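How Does a Painting Get Into a Gallery?

Have you ever walked into an art gallery and wondered how all those pictures came to be hanging there, nice and straight, with a little card beside each one? It can feel as though they grew on the walls overnight, like mushrooms! But every show you visit began as somebody's idea, and a whole lot of talking and measuring happened before the doors opened.

Let's follow one show from start to finish. We'll use the Doto Gallery in the town of Paredes, which puts on a big show of paintings every October.

First, somebody has to choose

The person who looks after a show is called a curator (say it like this: kyoo-RAY-tor). A curator is a bit like the captain of a team, except that the players are paintings. For the Paredes show, artists sent in 309 paintings, and the gallery only has room for a small part of them. So the curator spends weeks looking, and then looking again, and drinking rather a lot of tea.

Does that mean the others were no good? Not a bit! Sometimes a painting is lovely but doesn't suit the theme, or it's simply too tall for the wall. Most grown-up artists have a drawer full of letters that say "no, thank you", and they keep on painting anyway.

Next, the art has to travel

Paintings don't like bumps, and they don't like rain or very hot cars either. Artists wrap them in soft paper, put stiff card over the corners, and write their name and the title on the back so that nothing gets mixed up.
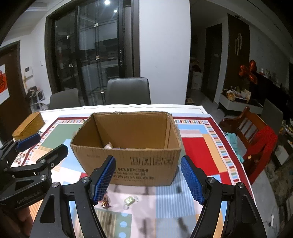

An open cardboard box on a table.

When a painting arrives, someone at the gallery checks it all over for scratches and writes down what they find. This is called a condition report. It's a little like when the doctor looks in your ears, even though you feel perfectly fine.

Then comes the hanging

You might think you could just bang in a nail wherever you fancied. Well, you could, but the people at Doto first lean the paintings against the walls and shuffle them about for 3 whole days. Two very bright pictures side by side can seem to shout at each other, and a quiet little drawing may need some space of its own.

Last of all, people have to hear about it

The gallery puts up posters, writes to the newspaper and asks the artists to tell their neighbours. One year the show had 1,994 visitors, and plenty of them came after seeing a colourful poster in the window of the Pamano bakery.

Try it yourself

Pick 4 of your own drawings and hang them in the hallway (ask first about the sticky tape!). Write a card for each one with your name, the title and what you used to make it. Then invite your family to the opening, and don't forget the biscuits.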